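Microfiber Towels: Frequently Asked Questions
By Kanyarat Nilsuwan 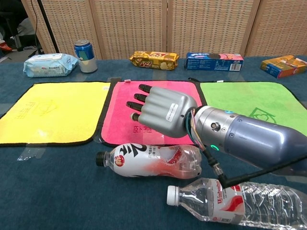

Square towels laid side by side on a blue-green tablecloth.

Do microfiber towels really clean without any product?

Sometimes. Dust and fingerprints, yes, with plain water. Grease on a stove hood, no, whatever the package says. I have tried this with Gelska and Weltden towels and both left a film that dish soap took off in one pass.

The package says 1000 washes. Is that true?

I doubt it. I have never seen a package say what was washed, at what temperature, or what the towel could still do at the end. A towel can hold together for years and still push water around the counter. If you wash yours once a week, a thousand washes would take you past 19 years. Ask yourself who is going to come back with a complaint.

Does a higher GSM mean a better towel?

It means a heavier towel. GSM is grams per square meter, and more of it usually helps with drying. For windows and mirrors a thin, flat weave does better, and it costs less. Stores like the number because it is easy to print on a label.

What about "antibacterial" towels?

Look for which treatment was used and how long it is supposed to last in the wash. If neither is listed, treat it as a regular towel and wash it just as often. I would not pay extra.

Can I use fabric softener?

No. It coats the fibers, and the towel stops picking things up. Dryer sheets do the same. If you have already done it, a couple of hot washes with ordinary detergent may bring the towel back - or may not.

Do I need the special microfiber detergent?

I bought a bottle of the Pretorius one and used it on half my towels for a whole winter. By June I could not tell which half was which. Any liquid detergent without softener or bleach will do. Keep cotton out of the load, or you will spend the evening picking off lint.

Do the colors mean anything?

Only what you decide they mean. One color for the bathroom and another for the kitchen is a sensible habit. The "color-coded system" sold at a higher price is the same habit with a leaflet in it. Wash strong colors separately the first few times.

How many should I buy?

Fewer than the bundle. The Grerberg pack has 20, and I still have 16 of them folded in a drawer. Start with 3, see what you reach for, and go from there.

Are they better for the environment than paper towels?

They replace a lot of paper if you stick with them. They are also usually polyester and nylon, and they shed tiny fibers in the wash. A "green" badge on the front does not settle that. Old cotton T-shirts cut into squares cost nothing, and for floors and spills they work fine.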